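Shared dining room, Grernmont
April safety check, with comments
Checked by Piroska Somogyi. Second pair of eyes: Gülizar Kocabaş.

I love doing this room! It gets used from breakfast until late, and it shows in all the right ways. Comments are under each item, so do read them even where it says OK.

1. Walkways and door to the hall: OK
Clear the whole way through. Chairs pushed in, bags on the hooks, lovely.

2. Floor: OK, with one comment
The mat by the garden door has started curling at one corner. I've pressed it down with tape for now. Imre Szilágyi is going to look for a heavier one.

3. Table, legs and joints: OK
Gave it a proper shove from both ends and it hardly moved. Kristóf tightened the bolts after the last check (thank you Kristóf, what a difference). The cork pad under the leg nearest the window is wearing thin, so please look at that one first next time.

4. Table covering: OK, with comments
The stripy one with the cats is still everybody's favourite, mine included. I check coverings for three things: whether they slide, whether they hang low enough for a small child to grab, and whether there are holes or lifted edges that could catch a cup.
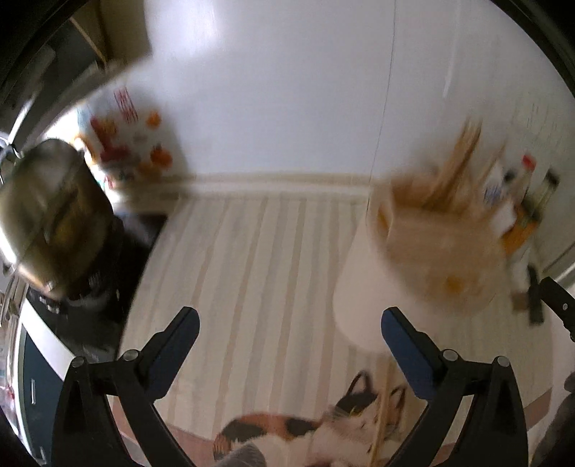

On the sliding, I pulled from each side with a flat hand and it stayed put. The overhang is fine on the long sides but a bit generous at the door end, and I've shifted the whole thing back towards the wall. If you take it off to clean it, please put it back the same way. No holes. Run a finger along the border when you wipe down, as that is where crumbs collect.

5. Hot things on the table: ACTION
We're down to two trivets and we need four. Gyula Nyitrai has offered to make some out of offcuts, which I'm thrilled about. Until then, pans stay in the kitchen and plates get filled there.

6. Candles: ACTION
Found a box of tea lights in the sideboard, no holders. Moved to the top cupboard. Battery ones only in this room, please!

7. Lamp over the table: OK
Flex sound, shade firmly on, bulb the right wattage. Dusted it while I was up there.

8. Fire blanket and extinguisher: OK
Blanket on its hook. Extinguisher tag number 381, needle in the green, pin in place.

9. Sockets and leads: OK, with one comment
The extension lead behind the sideboard had a kettle and a heater on it. Both unplugged. One or the other at the wall, never together on the lead.

Result: 9 items checked, two actions open (5 and 6). Gülizar will sign off the trivets when they arrive. Really pleased with this one, it's the best the room has done since I took over the sheet.

P.S. The pen on the clipboard has run out again.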